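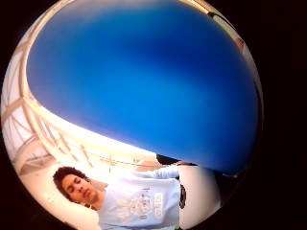 Blue ball, up close, from the gripper's own camera

I've had the Rarko hand-held gripper for two months now and people keep asking if it's worth it, so let's do this properly.

Quick background: I collect demonstrations for a small learning project with Keerthana Chowdary and Sebastián Painemal. You hold the gripper, you do the task with your own hand, and the camera on it records what a robot would see doing the same thing. We're at 263 keepers out of the 300 we promised for September, so I've squeezed this thing a LOT.

The good stuff first. The camera view is super wide, and I love it. Even with a big glossy ball filling most of the picture you still get the wooden railings bending along the rim and the guy in the light blue T-shirt — all that context is stuff the model can use. Our old Stalside only saw whatever was right in front of it (and usually blurry).

It's also comfy! I can go a couple of hours before my thumb complains. Keerthana has smaller hands and wishes the trigger sat closer, and I think she's right.

Now the gripes. Bright backgrounds wash out badly. Pale walls and windows turn into white glare, and printing on a shirt can come out too smeared to read. You can lock the exposure, but the setting is buried in the third menu and it forgets it every time you swap batteries. Why??

Big round objects are tricky too. Once something gets close it eats the view, and the tracking gets jumpy when there's nothing but smooth blue to look at. I threw out 8 takes one afternoon over that. Starting farther back and coming in slower helped a bit.

The case is junk, by the way. Zipper went in week one.

Would I buy it again? Yeah, at the sale price. Get a second battery while you're at it.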